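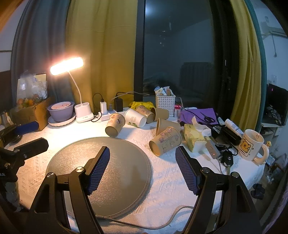 Lellow hand-held gripper kit: review period two, progress to October
Prepared for the Hultell small grants desk by Piret Pētersons

You paid for 12 months of evaluation and have so far received one report, which was mostly about customs forms. I am pleased to say this one contains grippers.

The kit is now in regular use. We bought it for the claim on the box that an operator can be trained in 20 minutes. Ours took an afternoon, and part of that went on finding page 2 of the manual, which had been packed with the spare screws. The fingers open and close smoothly and the pads have not come unglued, a sentence I could not have written about the Grigaitė model.

Our test work is deliberately dull: paper cups on a table, among the sort of things people leave on tables. Lellow's own demo uses a bare white bench, and I can see the appeal.
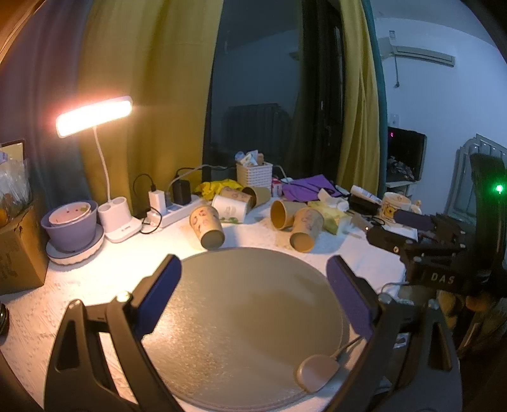
2 min read

Cups on their sides remain the hard part. Squeeze too little and the cup rolls off toward the lamp; squeeze a bit more and you own a flat cup. Operators get a feel for it after roughly 1000 closings, a figure the sales sheet leaves out.

Support has been polite. Our question about finger calibration went to Lolley, the distributor, who forwarded it to Lellow, who recommended that we contact our distributor.

Spending is under budget, mainly thanks to the low price of paper cups. Still to do: the soft-object tests, a second set of pads, and a straight answer on the warranty. We would like to keep the kit through the end of the grant and would not, at present, buy another at full price.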